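Open Day at the Drelta Lab: Gallery

The Drelta manipulation lab opened its doors to the public for an afternoon, and 187 people signed in at the front desk. Most came from Enmont and the towns nearby. Visitors could walk through the workshop, watch the two-arm stations at work, and talk with the staff who run them. The short notes on this page cover what was on show at the brush station, which drew the longest line of the day.

The station is part of a project called Pisow. It began in January and deals with objects that are thin, light, and easy to knock over. Calligraphy brushes and their stands were picked as the first set. The brushes came on loan from the Wanigasekara studio, which teaches evening classes two blocks from the lab. 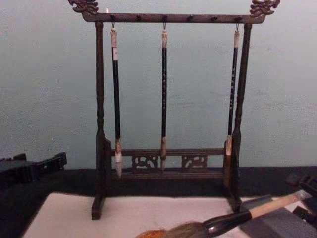 ENMONT, 2/14/22

The brush rack at the Pisow station, with three brushes on its pegs and a robot gripper likely at either edge of the frame. The crossbar has six pegs and ends in carved dragon heads.

The large brush in front is much thicker than the hanging ones. It has a light bamboo-colored handle and a wide, fluffy head, and it lies across the gray slab and the edge of the mat.

About the task

Each brush has to go onto its peg by a thin metal hook. The arms are guided by an operator during practice runs, and the runs are saved so that the software can be trained on them later. The team had 2,923 saved runs on the day of the visit. A run ends when the brush is hanging by itself or when the operator calls a stop.

Iresha Seneviratne, who leads Pisow, gave a short talk at the station every 30 minutes. She told visitors that the hook is the hardest part for the arms. A brush that hangs freely will swing if it is touched, and the operator then has to wait or steady it with the other arm. The rack is also light enough to slide on the mat if it is pushed.

Visitors age 12 and up could try the controls on a practice setup in the next room, using wooden dowels with wire hooks. There were 58 turns taken before the session closed. Each turn lasted three minutes.

Visiting again

The lab takes group visits by appointment. School groups should write to the front desk at least two weeks ahead and say how many students are coming. Parking is behind the building, and the entrance on that side has a ramp. Bags and coats can be left at the desk.

Copies of the pictures on this page can be requested from the Drelta front desk. Please give the title of the gallery when you write.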